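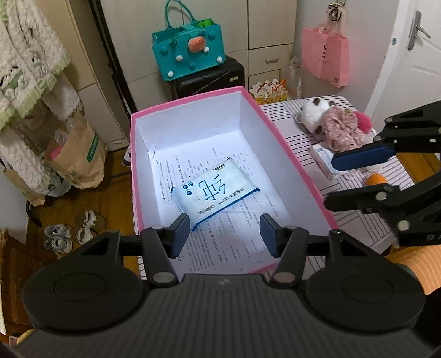
Domano pays householders to tidy up for its robots, but the robots are yet to tidy anything

A Felport start-up wants people to do their own housework with a pair of black claws, and to let it keep the recordings. Domano says it has collected 600 hours of this so far and that the results will teach a two-armed household robot to clear a table, fill a box and put away the shopping.

The company set out its progress in a report published in December 2025. It runs to 137 pages. The part dealing with how the robot performs takes up six of them.

The method is simple enough to explain. A person holds a gripper in each hand and squeezes to close the jaws. A camera on the tool records what the jaws are near and how the hand moves, and software later tries to turn the recording into instructions for a machine. There is no robot in the house at any stage, which keeps the costs down and means a session can be held on an ordinary table with the suitcase, the shoes and the shopping bags left where they are.

Domano likes that last point very much. Its report says the "clutter of real rooms" is what has been missing from robot training, and that laboratories have spent years teaching arms to move wooden blocks across bare benches. There is something in this. A soft pack of wet wipes in a pink-rimmed box, with a plush toy and other soft things on a patterned cloth beside it, is a harder problem than a block. A soft pack bends when it is pinched, it can slip, and it does not always lie the same way twice.

Whether recording people at it will solve the problem is another matter.

"They have shown that people can pick things up," said Beatriz Veloso, an engineer who spent eight years on warehouse systems and now advises buyers of them. "I was prepared to believe that already. I would like to see the arm do it, in a flat it has never been in, with the door open and someone watching who does not work there."

Domano's founder, Ilídio Amaral, said such a test was planned but would not say when. He described the recordings as "the hard part" and the robot itself as "mostly a matter of putting it together". Asked how often the arm managed to pick up a soft packet at the first attempt, he said the figure depended on what one meant by an attempt.

The report does give one success rate. In a trial run at the company's own premises, the arm was asked to lift an object out of an open box and place it on a table, and it did so in every one of 100 tries. A note at the back explains that the object was a rigid plastic bottle, that it started in the same place each time, and that a member of staff put it back between tries. There is no figure for anything soft.

Nor does the report say how many of the 600 hours are usable. Recordings have to be thrown out when the camera loses track of its own position, when a hand wanders too far, or when the person forgets and does the job with their fingers. Glória Baptista, one of the householders taking part, said she did the last of these often in her first week.

"You have got these great big things on your hands and there is a sock on the floor," she said. "You just put them down and get the sock."

She was otherwise happy with the arrangement. The grippers were lighter than they looked, she said, though her wrists ached after long sessions, and she was paid on time. She had been told to move at half her normal speed and found this the most tiring part. She had also been asked to vary what she did, and had worked her way through the toys, the toiletries and most of a kitchen drawer before running out of ideas.

That instruction to go slowly troubles Veloso. If people are told to move like robots, she argued, the recordings stop being a record of how people tidy up, and much of the supposed advantage over steering an arm by remote control goes with it.

Steering by remote control is what Domano's closest rival does. Nerska, also based in Felport, sits its operators in front of a screen with a pair of handles, and a real arm in another room copies their movements. It is slow and needs an arm for every operator. But the arm that learns the task is the same arm that was shown it, and a task it cannot manage becomes obvious on the spot. With hand-held grippers a person may reach somewhere that no robot elbow could follow, and it may be weeks before the software finds out.

Margarida Peixoto, head of operations at Nerska, has her own product to sell and was not shy about it. Even so, she conceded that her operators produce far less material in a day than a householder with two grippers, and that Nerska has begun trying out hand-held tools itself -- a fact that does not appear on its website.

There is also the question of what else the cameras pick up. A camera on a gripper sees the table, but it sees past the table too: coats, bags, doors, whatever happens to be printed on a label. Domano says faces are blurred and that households can ask for a session to be deleted within a month. Belmiro Vieira of the Barreto tenants' association said several members had signed the form without noticing the time limit. He has asked the company to drop it. Domano said it was looking at the wording.

Amaral expects to have a robot in a customer's home by next August. The company's first report, issued before it had any grippers, made the same promise for last August. He said the earlier date had been "a target", and that the new one was a plan.

Domano is still recruiting households in Felport and Barreto. Applicants need a table, good light and two free hands. Previous experience of tidying up is not required.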